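Retstead Print & Paper Club
Members' newsletter

TABLE TALK: the big white one, what comes off, what doesn't, and please stop using the kitchen sponge

Quick one this issue, I'm writing it between the kiln delivery and the school run so forgive the state of it.

The long table. You all know the one. Everybody wants it on open nights because it's the only place you can spread out properly, and everybody leaves a bit of themselves behind on it. Ink mostly. Some of it is months old. Ryan Naylor had a go at it in November with elbow grease and a plastic scraper and got the worst of the black up, then the Christmas card crowd came in with the red pads and we were back where we started.

So. Red is the problem color. Stamp goes down, somebody lifts it crooked, or the paper slides, or there was no paper. Result is a nice crisp rectangle on the tabletop for the rest of us to set our clean sheets on. Then the drips. Then the little flecks that you don't see till they're on the back of your good envelope.

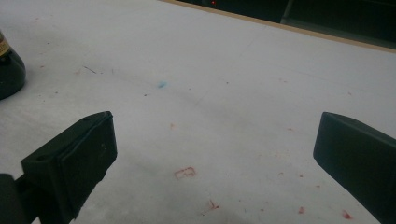
RETSTEAD, Apr 12, 2019

Red rectangle toward the bottom, splatters next to it and over to the right, pale blue smudge nearer the middle. Plus specks, red ones and brown ones. The blue I'm not going to guess at. If it's yours, you know what you were using, drop me a line and I'll know what to put on it.

Cleaning day is next Saturday, doors open at 9. Bring a rag you don't want back. Old T-shirt is best, towels shed. Gloves if you have them, there's a box under the sink but mostly size small.

How we're doing it:

Dry brush first. Whole table, brush the crumbs and grit off onto the floor, sweep after. If you go straight in with a wet rag you just drag the grit around and scratch the top.

Warm water and dish soap next. Not much soap. Wipe, leave a minute, wipe again. Plenty of the small specks should come off with that and a fingernail.

Then rubbing alcohol on a rag for whatever is left, small patch at a time, turn the rag over as soon as it picks up color. Work from the outside of a stain in. Otherwise a small red mark gets to be a large pink one, ask me how I know. Windows OPEN for this part please.

No scouring powder. No steel wool. No bleach, and definitly no bleach anywhere near the alcohol. Raphaël Pruvost has offered to bring some paste he uses on his own bench at home, we'll try it on a corner first and see.

If the rectangle won't budge it won't budge. I'm not having anyone sand the table. Edel on Tuesday nights says we should just cover it with a sheet of clear film and start over every year, and maybe, but film wrinkles and then your bone folder catches. Open to being talked into it. Gitgate sells it by the roll and I've asked them what a length to fit would cost.

From now on, for everybody, beginners and old hands:

Newsprint down before any ink comes out. Stack is on the shelf by the door, take two sheets, not twenty. Pads closed when you aren't using them. Stamps go face up on the tray and never on the table, even for a second. Wipe your spot before you go. And the kitchen sponge stays in the kitchen, somebody made tea with pink water last month and it was me.

Red pads are moving to the bottom drawer for now. Not banned! Just sign them out on the sheet. We have 14 pads on the list and I could only find 9 of them on Monday, so check your bags and your coat pockets, and the car.

Other bits

Envelope order is in. 439 of the cream, odd number becuase the supplier was clearing a shelf and threw in the loose ones. First come. Limit of 50 each until everyone has had a turn.

The Delaunay paper sampler is back from being borrowed, thank you whoever left it on the step in a plastic bag. It's a reference copy, so cutting bits out of it isn't on. Page with the blue laid has a corner gone.

Still looking for a second drying rack. Doesn't have to be pretty. If the clips work we'll take it.

The light over the far end of the long table flickers, yes, I know, it's on the list. Sit at the window end if it bothers you.

Open night as usual next week but I'd like the table left clear afterward so we can get straight to it Saturday morning. Coffee will be on. Somebody bring milk, I always forget the milk.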